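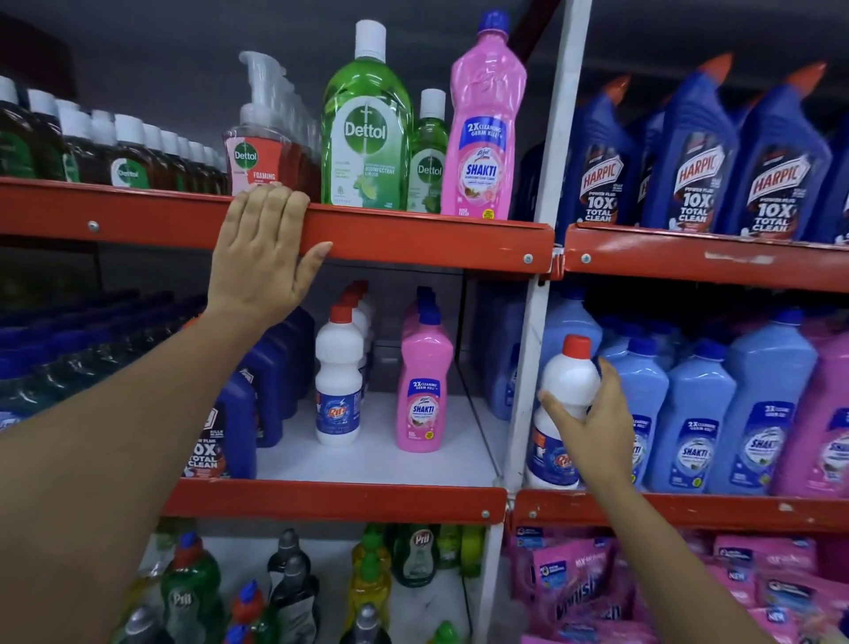 Keeping Tapas Warm for a Crowd

Small hot plates cool fast. Heat the oven to its lowest setting and put the serving dishes in before the guests arrive.

Croquettes and fried squid go on a wire rack over a sheet pan, uncovered. Foil makes them soft. Meatballs and chorizo in sauce can sit covered in a small pot on low heat. Stir them now and then.

Tortilla is fine at room temperature for up to 2 hours. Cut it just before serving.

Cold Cuts and Cheese

Take cheese out of the refrigerator an hour ahead, still wrapped. Leave ham until the last 10 minutes.

Sangria

Soak the fruit in the wine overnight. If the party is on Thursday evening, start Wednesday. Add ice and soda water at the table, one pitcher at a time.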